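Snack box swap returns to Perkance for the spring

The Perkance snack box swap is back this April, and the organisers are already delighted with how quickly the cardboard boxes are filling up (there were 16 on the go at the last check, and more spoken for!).

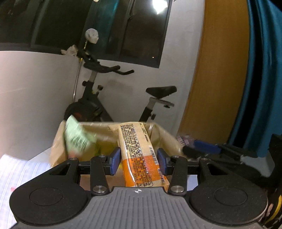 A snack package and an open cardboard box, with the swap boxes now being filled in homes across Perkance.

For anyone who missed it last year, the idea is a lovely simple one. Each household fills a box with packets of things they like to nibble, the sort of treats they grew up with or came home with from a trip, and then passes it along to another household and gets a different one back. Last time 96 households joined in, and this spring the list has grown to 113, with plenty of crisps, biscuits and sweets from far-flung places promised among the old favourites.

Packets should be sealed and well within their dates, and anything containing nuts needs a note on the lid of the box, please. Long packets travel best standing up along the side, with the smaller bits tucked in round them.

Boxes can be dropped off at Jayasinghe Stores, next to the post office, until 3 pm each afternoon for the rest of the month. Spare boxes are kept behind the counter, so do ask if you need one.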